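Ticket: Surum rig, towel folding set – dropped frames, odd tactile readings, and a fold that won't stay folded
Queue: Cadmont data collection support
Status: Open, waiting on reporter
Raised by: Gomel bench
Priority: Medium (it was High until lunchtime, then I calmed down)

Original report

Hello support, me again. I'm working through the two-arm towel set on the Surum rig and I've hit enough small oddities that I'd like them all in one place. I did think about three separate tickets, but I have a suspicion they're tangled up together, so bear with me.

The target is 200 usable examples of the folding task. I have 84 that I'm happy with. Another 13 are sitting in the "maybe" folder and I'd love to rescue them, as each one takes me a good while to drive by hand and my shoulders have opinions about it by four in the afternoon.

Problem one is timing. On some runs the tactile stream from one hand arrives late compared with the overhead view. I replay the episode and the fingers have plainly closed on the towel, but the pressure trace stays flat for a bit and then jumps. If we train on that, the model is going to learn that touching a towel feels like nothing, and then like everything. Not ideal!

Problem two is that the resting values on the pads don't match. With both fingers open and nothing between them, one pad sits nicely near zero and the other one wanders. It isn't huge, but it's more than it was when we did the sponge set.

Problem three might be me. I start each episode from the same pose, arms facing each other over the blue cloth with the folded towel between them, and the replays show the towel in a slightly different spot from where I thought I'd put it. I'd like to know how fussy you need me to be about that.

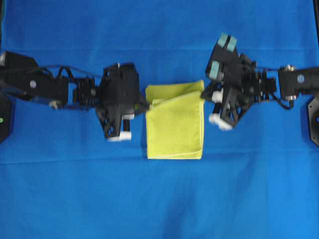
I've got the recorder set to the usual profile from the Cuypers sheet, no changes from me. Storage has plenty of room. The leader arms feel normal, a bit stiff on the left shoulder joint first thing but they loosen up.

What I've already tried, in the order I tried it:

Restarted the recorder. No change.
Restarted everything else. No change, and then one good run, and then no change again.
Unplugged the tactile hub and put it back in the same port. Slightly better? I wouldn't swear to it.
Had a cup of tea and recorded a run with no towel at all. Timing was fine on that one, which annoyed me.

Happy to send episodes over if you tell me which ones you want.

Reply from Cadmont support

Thanks for writing it all down in one go, that's easier for us. Please send two of the maybes and two of the good ones, with the raw folders and not the packed files. The packing step fills small gaps, so we can't see them afterwards.

On the pads: please record a short run with the hand held still in the air, fingers open, not touching anything. One run per hand. Don't zero the sensors first. We want to see the drift as it is.

On the towel position: see further down, it deserves its own answer.

Update from me, same afternoon

Raw folders are uploading now. They're bigger than I remembered and the line here at Gomel is not quick, so give it until this evening.

I've done the still runs, fingers open, both hands, no zeroing (I had to stop myself, my thumb goes to that button on its own these days). I also had a proper look at the cables on the fingers while I was in there. I gently pushed each plug home and didn't feel a click on any of them, so I don't think one was hanging loose, but I'm no judge.
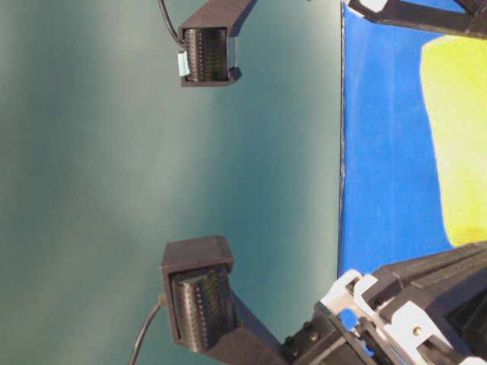 One thing I noticed while replaying the still runs: the wandering pad seems to wander more just after I've been gripping hard. I have a habit of squeezing the towel more than I need to, mostly because I can't feel it through the leader handles and I get nervous that it'll slip. So the pad gets a good squash, I open up, and then it takes its time going back to rest. If I start the next episode straight away, I'm starting from a reading that's still creeping down.

That would explain why the no-towel run looked so good. No squeezing!

It doesn't explain the late stream, mind you. Or I don't think it does. I'll leave that one with you lot.

Reply from Cadmont support

Got the folders, thank you. Findings so far.

Late stream: this is on our side. The tactile hub stamps each packet when it leaves the hub, and the recorder then stamps it again on arrival, and the Cuypers profile is using the second stamp. When the cameras are busy the arrival gets pushed back. Both stamps are kept in the raw data, so we can line the older episodes up again without you recording a thing. Please don't delete any raw folders.

Slow return: you're right, the pad is creeping back after a hard grip. Please leave a pause between episodes with the fingers open. Seven seconds looks like enough from your still runs. Also try a lighter squeeze. For a folded towel you need far less than you'd think.

Towel position: we do want it to move. If every episode starts with the towel in exactly the same place, the model learns the place and not the towel. What we don't want is the towel moving in one direction only, for example a bit further right every time because that's how you reach across to put it back. Mix it up on purpose. Turn it a little as well. Keep the whole towel inside the overhead view.

One question back to you. In two of the maybes the wrist view shows the hand stopping short and then starting again. Is that you or is it the arm?

Update from me, next morning

That's me, sorry. I stop to check where I am. From the operator seat I can see the overhead view on the big monitor and the wrist views on two little ones, and I've been looking at the overhead far too much. It's the comfortable one. But it's rubbish for judging how far the fingertips are from the edge of the towel, so I creep up, stop, look at the small screen, and carry on. I've now swapped the monitors so the wrist view is the big one, and I've done a few practice approaches with the recorder off to get my eye in.

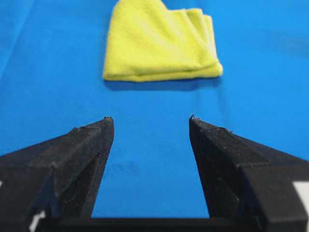

Wrist view, fingers open, towel ahead between the tips.

Much better, I have to say. I can line the two tips up with the bottom edge of the towel and go in at one steady speed. It took me a few goes to stop glancing back at the other screen, and I did drive into the cloth once (gently, no harm done, the arm stopped itself).

Two small questions that came out of this:

Do you want me to keep the runs where I stop and start, if the fold comes out well in the end? They're successes, they're just ugly ones.

And should I be re-folding the towel the same way for every start? I've been doing neat square-ish folds, but the layers shift a little each time it gets handled, and by the tenth go or so it's looking more like a bun. I'd got into the way of tidying it between episodes and now I'm wondering if that's cheating.

Reply from Cadmont support

Keep the stop-and-start runs but tag them "hesitation" in the notes field. We may use them with a lower weight, or we may cut the pause out. Either way we'd like to have the choice. If the hand backs off and tries again from a different angle, tag it "retry", as those are useful to us in their own right.

Towel: don't tidy every time. Tidy it when the starting fold is so far gone that you couldn't say which edge to pick up. Otherwise leave the bun as a bun.

New recorder profile is on the shared drive, same name with "hubtime" on the end. It uses the first stamp. Please do five episodes with it before you go back to full speed, and post here how they look.

Update from me, just before lunch

Five done with the new profile. Timing looks spot on in replay – fingers close, trace goes up, no gap that I can see by eye. Resting values on both pads were down near zero at the start of all five, with the pause in between. I counted the seconds out loud for the first two and then put a timer on the desk like a sensible person.

I also squeezed less. The towel slipped out of one hand in the fourth episode and I picked it up again and finished, so that one is tagged "retry". The other four are clean.

The left shoulder on the leader arm is still stiff first thing. I don't think it's showing in the data but it does make my first couple of episodes of the day a bit jerky on that side, so I've started doing two throwaway runs before I record for real. If there's a grease or a setting for that, do tell.

Reply from Cadmont support

All five look good from here. We've started lining up the 84 and the 13 using the hub stamps and will post the list of which maybes survive. Please don't re-record any of them until you've seen it.

Leader shoulder: that's for the hardware queue. Open a ticket there with a short clip of you moving the joint by hand, power off. Throwaway runs are fine meanwhile, as long as they go in the scratch folder.

Leaving this open until the list is up.

Update from me

Lovely, thank you. Hardware ticket raised, clip attached. I'll carry on with the new profile this afternoon and leave the old folders well alone. Quick one for when you post the list: could you put the episode number as well as the folder name? My folder names from the first week in November are a disgrace and I can't tell half of them apart.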